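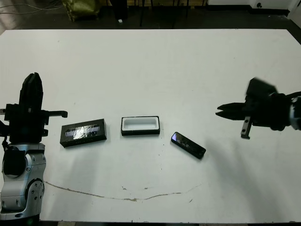 Boxing a small device by remote control

June 1, 2025

The task for this round of demonstrations is packaging. A slim black device goes into the foam cavity of its box base, and the lid goes on top. A person does it in a few seconds. Over teleoperation it took me most of April to get demonstrations I was willing to train on.

I drive both arms from a pair of leader arms, with Prosta handling the mapping and Gidar writing the logs. Joint positions and gripper commands are recorded at 30 Hz. The start layout is always lid, base, device in a loose row, but I change the angle of the device between episodes. My first batch had it nearly parallel to the base every time, and the policy trained on it approached every device as if it were parallel.

Of 815 recorded episodes I kept 535. The rest were dropped for one of these faults:

Device pushed across the table before the grasp closed.
Base dragged by the insertion and left at an angle the lid could not follow.
Operator pause longer than 6 seconds in mid-task.
Lid seated on one side only.

The pauses deserve a note. When I stop to think, the log fills with frames where nothing moves, and the policy learns to stop there too. Tatsuya Sakamoto suggested trimming them afterward. I tried it, and the trimmed episodes had small jumps in gripper position at the cut, so I now discard and record again. 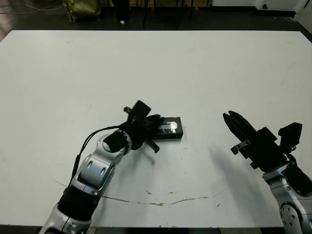
Which hand does what

Contact on the left is made with the multi-fingered hand, and the parallel gripper on the right is kept for approaches where I want two narrow fingertips and a predictable closing line. The hand is slower to command. My glove mapping sends one value per finger, and the thumb needs its own offset — I reset it at the start of each session.

I have not settled how much force to allow when the hand presses on a closed box. Current limits are set per joint in Grokura, and the present values are conservative. Next I will record a set with the limits raised one step and compare lid seating against the 535 I already have.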